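In Defense of the Pile

My sister-in-law, Dilani Sultana, folds. She folds the way other people pray, at set hours and facing a particular direction, which in her case is the linen closet. When she stayed with us in April she folded our dish towels into thirds, then went looking for more dish towels. I found her on the second evening in the hallway with a fitted sheet, and I'm sorry to report that she won.

I have nothing against her. I have a great deal against the idea, now so common that it passes for hygiene, that a household's cloth must at all times be squared off, filed upright and sorted by type, and that anyone who lives otherwise is in some kind of trouble. I would like to speak up for the pile.

By the pile I mean the one on the bed, or the couch, or the chair you used to sit on. Everybody I know has one. It's where the clean things go before they are put away and where the nearly clean things go while their future is being considered. A closet tells you what a person owns. The pile tells you what week they're having, and it can hold two seasons at once without anyone filing a complaint.

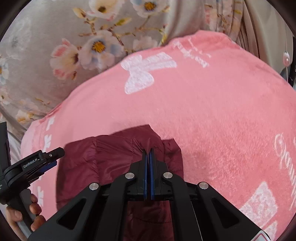 Butterfly fleece, maroon puffer, flowered cloth: all the weather we get.

Consider the quilted puffer. The experts want it gone by now. One of the storage people, whose newsletter I get because I once bought a set of hooks, advises that winter outerwear be "retired" on the first warm weekend, zipped into a bag and slid under the bed with a sachet. I have retired a jacket on the first warm weekend. I spent the second weekend on my stomach with a flashlight, retrieving it, and smelled of cedar at a child's soccer game. A jacket thrown on top of a blanket can be found in the dark by touch. That seems to me a storage system, and it came free.

The ones that don't come free are another matter. Our neighbor Jahangir Pramanik bought the Fondosex, a set of fabric cubes with a little window in the front of each so you can see what you put in there. He got the large set, then the extension to the large set, because the large set had left him with empty shelf on one side and he couldn't stand to look at it. All of his sweaters now live behind windows like pastries. To get at the bottom one he has to take out a cube, put the cube on the bed, take out the sweaters on top and put those on the bed as well. I was over there borrowing a ladder and I saw the bed. I said nothing. I know a pile when I see one, and his had cost him money.

Then there is the matter of fleece. I would like somebody in the folding business to be candid about fleece. A proper plush blanket doesn't want to be a rectangle. You press it down and it breathes back up. You get it into quarters and it sits on the shelf looking like a cake that's about to slide, and by morning it has come down and taken the pillowcases with it. Left alone, it settles into a mound, and a mound is the shape you wanted in the first place, since what a person does with a fleece blanket is get under it or put their head on it. I can't think of a moment in my life when I needed one flat.

T-shirts are harder to defend, I'll admit. A T-shirt can be folded. It will even hold the fold, provided no one in the house ever wants the shirt underneath. Tania Dissanayake, who sits across from me at work and has raised four children, spent a whole winter teaching hers the upright method, where each shirt is turned into a sort of envelope and stood on edge in the drawer. She said it was lovely. You could see every color. What you couldn't see was what any of them said on the front, and it turns out that to a nine-year-old this is the only thing a shirt is for.
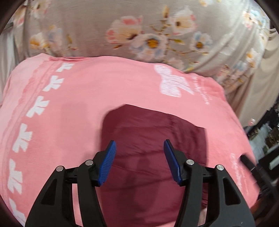
So out they came, every morning, opened up one after another until the right one appeared, and the rest stayed where they fell. She gave up before spring and bought a basket. The children dig. They are on time for school more often than mine are, and I've decided not to look into that.

I did try to reform, once. I downloaded an app called Kandix, which asks you to photograph and tag every garment you own so that it can tell you where things belong. I got as far as 80 items. It wanted to know whether a bathrobe was "active." It sent me a reminder at dinner that eleven of my socks were unassigned. I took this personally and deleted it, and the socks and I have gone on as before.

The usual reply is that a tidy bed makes for a tidy mind. I've met some of these minds. They're pleasant enough, but they get up in the middle of a conversation to straighten a throw. My friend Adi Sitompul keeps an immaculate bedroom and hasn't been able to find his good scarf since he put it somewhere sensible. I have never put anything somewhere sensible, and my scarf is on the couch — under a towel, I think, or under what used to be the guest blanket.

Dilani is coming back in the fall. She has asked what we'd like for the house, and I can tell from the way she asked that she has already been looking at shelf dividers. I've told her we could use another chair.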